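Plemideo PG-2 narrow-finger gripper

The PG-2 is a two-finger gripper for small flat parts that must be picked by their edges. It is supplied with a wrist camera bracket, a cable and one set of blank fingers.

Stroke: 40 mm
Length, flange to fingertip: 108 mm
Fingers: straight, black, changeable
Control: Sadeck controller or any unit that takes the Rundari command set

Comparison tests
The PG-2 was tried against the older Ahmadpour gripper on a desktop computer bench. The test part was a CPU, handled between the board and a printed fixture. Both grippers used the same arm, the same fixture and the same path. Closing force was set by Kyrylo Kuzmenko before each block and left alone until the block ended. The full test runs to some 1,000 cycles per gripper and was still in progress at 11th September. Results will be added to the data sheet.

Fingers for other part heights can be cut from the blank set. Drawings are sent on request. The wrist camera must be set up again after any finger change.

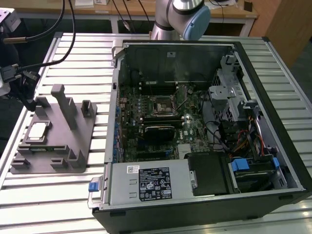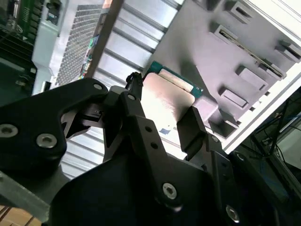

CPU handling test: open tower beside the fixture (first picture); processor held between the fingers at the plastic holder (second picture).

Contact: Barbara Michalski, Plemideo sales desk | © Plemideo | Back to top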